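Does Warm Light Make People Read Slower?
Project report, Intro to Home Environments

So my whole project started because I fell asleep over a textbook (again!) and blamed the lamp. I wanted to know if the color of the light in a room changes how fast people read. I picked a 600 word article on the history of Cerkumby, a town none of my classmates had heard of, and printed 2 versions with the same font.

Readers did one page under a warm bulb and one under a cool bulb, both from Drumora. Glare was my biggest headache, because a bright spot on the wall pulls your eyes right off the page.

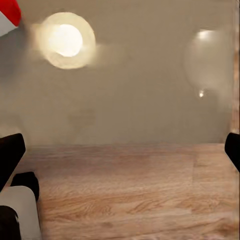 Firouzeh Nouri thought I was worrying about the wrong thing and that tired readers would be slow under any bulb, so I should write down the time of day too. I did, and I'm so glad, because the evening people were all over the place.

The other thing I hadn't planned for was shine. Glossy paper was awful, so I switched to plain matte sheets after the first try and had to throw out those early times (ouch).

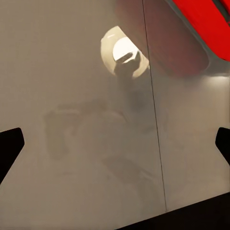 Fig. 2. A round patch of light on a matte surface.

My fastest reader finished in 85 seconds under the cool bulb and 100 under the warm one. Most people had a much smaller gap than that, and a couple went the other way. Almost everybody liked the warm light better, though, and said they'd pick it for the living room, sofa and all.

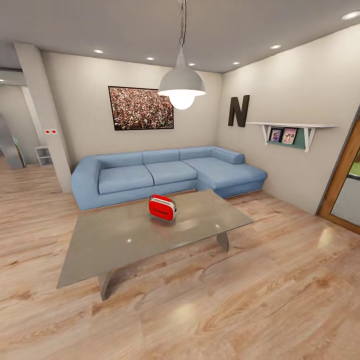
What I'd Change

More readers, for sure, and only mornings. I'd also quiz people afterward, since I have no idea if my speedy ones remembered a single thing about Cerkumby.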